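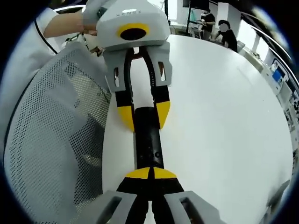 Two hand-held grippers and a black cylinder at the white round table.

3 min read

Flundosia household chores group
Minutes, Thu 10 July

Present: Dagmar Sokol (chair), Cengiz Tokgöz, Bok-nam Maeng, Elias Zein (minutes)
Apologies: Katsuhiko Ueda

1. Last minutes
Agreed, with one change. "Ready for kitchens" under item 4 now reads "shown in a kitchen".

2. Handling work
CT went through the two-gripper work on rod-shaped objects. He thinks passing a thing between two pairs of fingers is the base of most chores: cutlery, bottles, broom handles. DS asked who was doing the thinking. CT said a person, for now, with a gripper in the hand. DS wants that stated on the first page of anything we send out. BM said a plain cylinder is the kindest object there is and asked when we get to a wet sock. No date given.

3. Clatberg laundry trial
BM reported. The arm was given 40 tea towels and folded 28 to the standard we set in December. A member of staff had laid each one flat first. BM timed herself on the same pile and was done before the arm reached its tenth. CT felt the comparison unfair, as the arm can run all night. DS asked who lays the towels flat all night. Left open.

4. Michalík shelf stacking
The supplier's letter claims the machine "works alongside shop staff". EZ visited and saw it stopped twice for a trolley left in the aisle. Tins went up well. Bags of rice did not. The group will not back the claim as worded.

5. Liller offer
Liller want 20 homes for a washing-up trial. DS against until they say what happens to glasses. BM against. CT for. Not taken up.

Actions
CT: redo item 2 with soft objects, and record failures too
BM: cost of staff time at Clatberg
EZ: reply to Michalík

6 comments · 32 shares

Recent items
Robot mops and the stairs question
What Clatberg means by "hands-free"
Notes from the December meeting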